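Sorting Cups with Two Arms in Ramora, Part 2: Writing the Planner

Apr 9, 2020

Okay, so in Part 1 we got Ramora installed and the two arms loaded without the joints exploding (if yours still explode, go back and check your damping). Now for the fun bit -- making them do something!

The job is simple. Each arm picks up the cup on its own side and drops it in the bin of its own side. Open tasks/cup_sort.py and set the seed to 1316 so your layout matches mine. 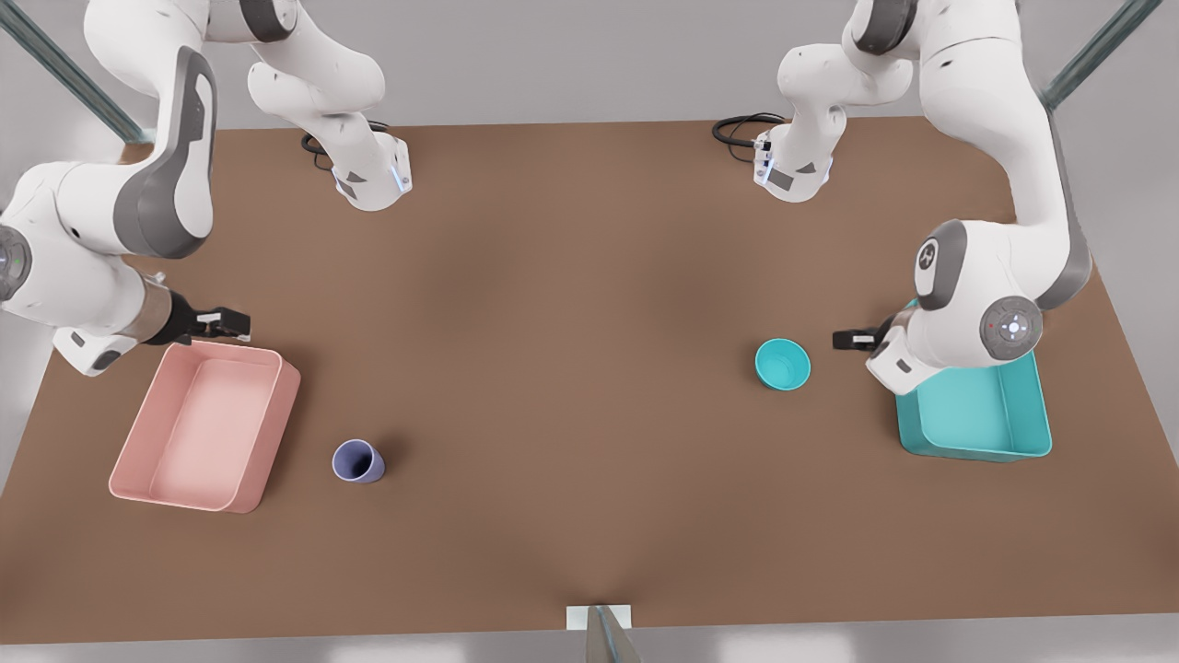
Seed 1316, one gripper over the pink bin, one next to its cup.

First, give each arm its own goal list. I tried one shared list and the arms kept fighting over the same cup, which was funny for almost 800 runs and then it wasn't. Call split_by_side() before you plan anything.

Next, grasp poses. Don't grab the cup around the middle. Gwendolyn Ambrose talked me into pinching the rim, one finger inside and one outside, and my planning failures dropped like crazy. In the config that's grasp_mode: rim, and I leave seven candidate angles per cup.

Then the place step. Switch to the wrist camera view for this one, it makes bad release heights so much easier to spot.

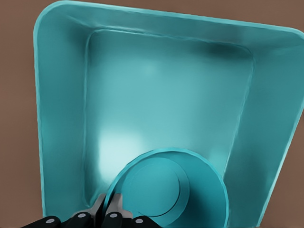 Set release_height low, and open the fingers slowly. If you open them fast the rim catches and the cup hops. Also add a short retreat straight up before the arm swings home, or the planner will happily drag a finger through the bin wall (ask me how I know).

Run it with the planner timeout at 1599 ms. Anything shorter and the left arm gave up on me a lot.

Part 3 is collision checking between the arms, once I've cleaned up my Cadex scripts.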